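From: Jomar Lacson
Subject: Re: [plosumby-swap] Stacking cups for the toy shelf

> We've got 691 clear cups left over from the Winico lunch, plus a bag of the
> bigger ones. Seems a shame to toss them. I say every toy bin at Plosumby
> gets a handful. Kids stack them, nest them, hide things in them. Free toys!
> Any objections before I start sorting?
>
> Dhanial

Yes, a few objections.

I like free as much as anyone, but I've been washing the bins at our place for two years and I don't believe disposable cups stay toys for long. The thin ones split down the side the first time a kid sits on one, and then you have a sharp edge in with the blocks. We tried this in February with a sleeve of clear ones. I threw out the last of them before the month was over.

The other thing is sizes. You say they nest. Some do. If you drop two kinds in the same bin, the little ones jam inside the big ones or just roll around on the floor next to them, and the small toys end up underneath. I had a clear one and a bigger white one out on the gray floor with a few of the small bright toys, and I still wouldn't call them a set. 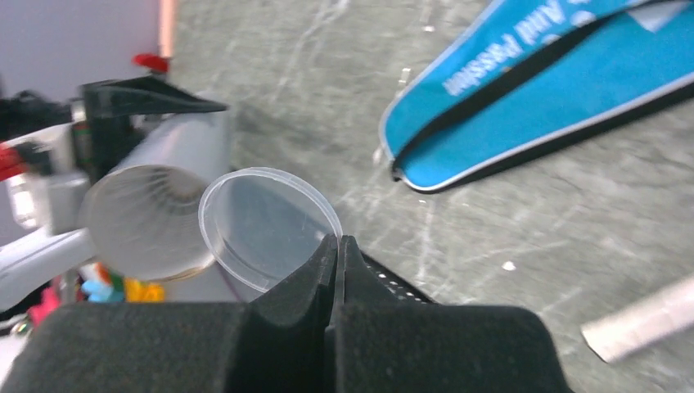
The small clear cup, and the larger one on its side with the pleats inside.

The big one I could be talked into. It has a long body, so there's room to drop things in, and the ridges inside give small fingers something to feel. Whether it survives a toddler is another question. Has anyone here kept a plastic cup in a bin for a whole season? I'd like to hear from that person before we hand out 691 of anything.

Also, who is going to wash them? "Left over" can mean still in the wrapper or it can mean rinsed under the tap after lunch. Dhanial, which is it?

If people really want stacking cups, the Wemel shelf had a proper set last time I looked – thick sides, no splits, a bit faded. I'd sooner borrow that and see if the kids even care. Mine went straight back to the blocks.

Happy to be wrong. Send me a dozen of the big ones and I'll put them in one bin, by themselves, and report back.

Jomar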